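Ticket: Labels coming out shifted and short since the driver update
Status: Open, waiting on vendor
Product: Tekadden label printer, desktop model
Opened by: Mondden stockroom
Priority: Normal (I asked for High)

15 October 2022

Original report

Since the last driver update the printer puts every label too far to the left and leaves the bottom line off. The bottom line is the bin number, so a label without it is no use to us. Before the update the same file, the same roll and the same printer gave correct labels. The release note says the update "improves media handling." I would like to know for whom.

PC is the stockroom desktop, USB cable straight into the back, no hub. Label software is Fondis, current version. Labels are the plain white ones from Brito, same stock we have used all along.

Reply from support

Thank you for contacting us. Please turn the printer off, wait 30 seconds, turn it on again and run the media calibration. If the problem continues, please confirm you are using approved labels.

Our reply

Did that before opening the ticket and did it again now. Calibration feeds a few blank labels, stops with the gap in the right place and says it passed. The next print is still shifted left and still has no bin number.

On approved labels: your list of approved stock is also the list of stock you sell. The Brito roll measured the same as your sample roll when I put a ruler on both. I loaded your sample roll anyway. Same shift, same missing line. So I would like the labels question closed, please.

Log of what was tried, in order

1. Power cycle, calibration. No change.

2. Different USB cable, different port. No change. I did not expect one, but the first-line script asks for it.

3. Reset to factory settings from the front button. The printer lost its darkness setting, so now the labels were shifted, short and pale. Darkness put back by hand.

4. Printed the built-in test page, the one the printer makes by itself with no computer involved. Perfect. Centered, all lines there, right to the bottom edge. To my mind this takes the print head, the roller, the sensor and the labels out of it.

5. Printed from a plain text editor instead of Fondis. Shifted and short. That makes it hard to blame Fondis, although your second reply did so.

6. Removed the driver and installed it again. No change. The removal tool says "all components removed" but the old label sizes were still in the list after the reinstall, so I don't believe it removed much.

While all this goes on we still have bins that need labels. For now the numbers are being written by hand and checked against the list, starting with the green trays on the sorting table. 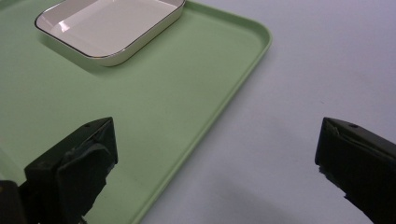 Green tray, sorting table.

The handwritten ones do the job, but there are 200 bins on the list and the scanner can't read marker pen, so every pick from a hand-labeled bin has to be typed in.

Second reply from support

Thank you for the additional information. Our engineers believe this may be related to the page size set in your label software. Please set a custom size slightly larger than your label and adjust the offset until the output is correct.

Our reply

I tried it, with low hopes. With a larger custom size the bottom line comes back, and then the printer skips a blank label after every printed one. So I get the bin number and lose half the roll. The offset box accepts whatever I type and goes back to zero when the window is closed. Tested 17 times with different values, in case it only dislikes some numbers. It dislikes all of them.

I don't consider this a fix and I'd ask that the ticket is not moved to Solved on the strength of it. It was moved once already, without a word, and I had to reopen it.

7. Found the previous driver in the downloads folder of the old office PC. It is not on your website any more. Installed it on that machine, moved the printer over, printed from Fondis with the normal size. Centered, bin number present, no skipped labels.

8. Let the same PC update to the new driver. Shifted and short.

9. Went back to the old one. Fine again.

I ran steps 8 and 9 a second time to be sure, so that is 2 full rounds with the same result each way. The only thing changed between good labels and bad ones was the driver.

What we are asking for

Please put the previous driver back on the download page, or send a link to it. Please also say plainly whether the fault in the new one has been reported to the people who write it. "Our engineers are aware" was the answer to our paper jam ticket last December, and that ticket is still open.

Third reply from support

Thank you for your patience. We have passed your findings to the driver team. Can you please confirm whether you are using approved labels?

Our reply

See above, under Our reply, first one.

Workaround in use: printer is on the old office PC with the old driver, automatic updates switched off. Leaving this ticket open.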